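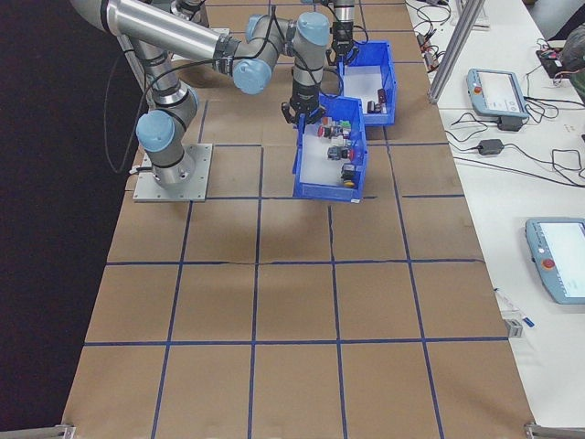
Valentina Espinoza asked whether the button parts ought to be checked one by one before they go in the blue bins, or whether it is enough to look over the bin once it is on the paper. Both, is the answer for now. The first look is at the parts shelf and catches anything broken. The second is at the bench and is the one this list covers. Her other question, about the crease in the paper, is under item 3.

Karcombe parts bench - inspection checklist
List no. 514
Area: long table, paper and taped squares, blue bins, side table
When: start of each shift, and again after any change of paper or parts
Time needed: roughly 15 minutes
Results: OK / Attend / Stop

Attend means carry on, but the point has to be put right before the next check. Stop means leave the bench until it is put right and someone other than the person who fixed it has looked at it.

BEFORE YOU START

Wash or wipe hands. No drinks on either table. Tell whoever is working at the bench that you are going to check it, and wait for them to say the power is off at the isolator. Hang your tag on the isolator and keep the key with you until you have signed the last line.

SECTION A - THE TABLE AND ITS COVERING

1. Table steady, no rocking when pressed at each corner
Result: OK
Comment: Pressed by hand at all corners. No movement.

2. Metal brackets at the near corners tight, no sharp edges
Result: OK
Comment: Both checked with the hex key. Run a gloved finger along the edge of each, not a bare one. There was a burr on one of them in May which was filed down, and it has stayed smooth.

3. Brown paper flat, no tears or lifted edges
Result: Attend
Comment: Faint crease running across the sheet near the middle. It is not a trip for the bins at present and the paper has not split along it. Smooth it by hand and check it again next shift. If it rises enough to catch the corner of a bin, change the whole sheet. Do not put a patch over it - the patch makes a bigger ridge than the crease does.

4. Blue tape stuck down along its full length
Result: OK
Comment: Press along each strip with a thumb, paying attention to the places where two strips cross. Tape goes at the crossings first. Replace a full strip if more than a finger's width has lifted. Use the blue only. Somebody used clear tape over a loose end last time and it pulled the face off the paper.

5. Squares clear of anything not in use
Result: OK
Comment: The near half of the paper is clear. Keep it that way. No screwdrivers, pens, offcuts of tape or phones. If you need to put a tool down it goes on the side table.

SECTION B - THE BINS

6. Bins sound, no cracks in the sides or floor
Result: OK
Comment: Two blue bins in use, the nearer one the shallow open sort. Lift each one and flex it gently. The Drirkivance bins we had before used to split at the corners, so look there first out of habit. Cracked bins go in the waste, they are not to be glued.

7. Bin floors clean and lying flat
Result: OK
Comment: The floors are white, so dirt shows up well. Wipe with a dry cloth. Swarf and bits of wire are the things to look for. A loose strand of copper in among switch parts can end up inside a contact block, and it is very hard to find afterwards.

8. Bins in agreed position
Result: Attend
Comment: The nearer bin is lying across a tape line. There is no rule against that on this list as it stands, but people read it differently. Chávez and I have had the same conversation about it more than once. Until the wording is settled, leave the bin where you find it, write down that it is on a line, and do not shuffle it along to make the sheet look neater.

9. Nothing stacked, nothing hanging over the side of a bin
Result: OK
Comment: Parts should lie on the floor of the bin. None should rest on the rim or on top of another.

SECTION C - THE BUTTON PARTS

10. Parts in the nearer bin agree with the issue slip
Result: OK
Comment: Slip says four. Four in the bin: one with a red cap and a green piece to it, one with a red button, a dark grey one with a red front, and a black block with a yellow base. Please write them down by what they look like as well as by stock number. The stock numbers on the slips have been wrong twice.

11. Parts in the farther bin agree with the issue slip
Result: Attend
Comment: Dark part and dark red part noted. Slip only says "misc. buttons", so there is nothing to check against. Slip sent back to stores to be filled in properly.

12. Caps and buttons secure, no chips
Result: OK
Comment: Try each cap with finger and thumb. It should not turn or lift unless it is the kind that is meant to. Chipped red caps are to be taken out even if the switch still works. A chipped cap has a sharp edge and people press these with bare hands.

13. No bare wire or live tails on any part
Result: OK
Comment: Parts come to this bench with the wires removed, including the short ends. If a screw terminal has a strand trapped in it, back the screw off and take the strand out over the side table, away from the paper.

14. Terminal screws present and not standing proud
Result: OK
Comment: A screw that stands proud will scratch the bin floor and will come out sooner or later. Nip it up, no more than that.

15. Parts that have been fitted to equipment kept separate from new stock
Result: OK
Comment: Checked against the slip. This matters most for red buttons. A red button that has been pulled out of an old panel must not go back into a stopping circuit anywhere in the building, whatever it looks like. The last Skadimard delivery was 399 pieces and a few used ones had got in with the new, so the whole lot had to be gone through on the floor of the stores. It took most of an afternoon.

SECTION D - AROUND THE TABLE

16. Cables clear of the table edge and of feet
Result: OK
Comment: Follow each one from end to end by eye, then by hand with the power off. Look for flattened places and for rubbing where a cable bends. A cable should have enough slack to hang in an easy curve, but not so much that a sleeve or a chair can hook it.

17. Base plate bolts tight
Result: OK
Comment: Hex key again. Check for paper bunched under the edge of the plate while you are down there.

18. Side table clean and steady
Result: OK
Comment: White top, to the right of the bench. Wipe down with the same dry cloth used for the bins, after the bins and not before.

19. Floor dry, no dropped parts
Result: OK
Comment: Use a torch. A black contact block disappears completely on anything dark. Sweep under the table even if you can see nothing.

20. Light good enough to read the slip at the bench
Result: OK
Comment: Read the slip aloud from where you would normally stand. If you have to lean in or tilt it, report the light.

POINTS CARRIED OVER

Item 3, crease. Look again next shift. Spare roll of brown paper is on the bottom shelf in stores and there are 5 rolls of the blue tape behind it.

Item 8, bin on tape line. Wording to be agreed. My own suggestion is that a bin may sit on a line but not on a crossing, which is easy to see from a distance and easy to write down.

Item 11, slip for the farther bin. Waiting on stores.

Valentina also wants a column for who supplied the slip. There is space for it if the comment column is made narrower, so the next print of the list will have it. Use up the old sheets first and write the name in the margin.

Remove tag, return key, sign below. Sheets go in the green folder by the door, newest at the front.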